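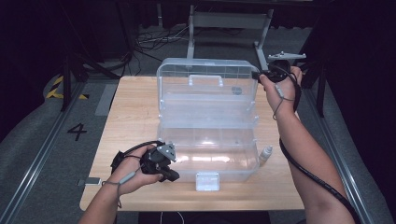
1 min read

About Ogunleye Learning Center

Ogunleye Learning Center prepares adults for high school equivalency tests. We opened in April with one classroom on the second floor of the Venau Building, and we now hold classes in four rooms there.

Most of our students left school years ago. They come to us for math, reading, writing, science and social studies, and they can take one subject at a time or all five. New students sit a short placement test first so that we can put them in the right group.

Femi Nwachukwu is the director. He taught middle school math before he started the center and still teaches the Saturday algebra class. Temitope Isah runs the reading and writing program and handles enrollment — her office is the first door on the left.

Class times
Morning and evening groups meet Monday through Thursday. Each course runs for 40 hours. Students who miss a session can make it up with another group in the same week.

Fees
There is no charge for tuition or books. Students pay their own test fees, but a small fund can help with those. Ask at enrollment.

Visiting
Enter from the parking lot side and take the stairs or the elevator to Room 203. The street door is locked after 5 p.m.

Last updated Monday, August 15, 2022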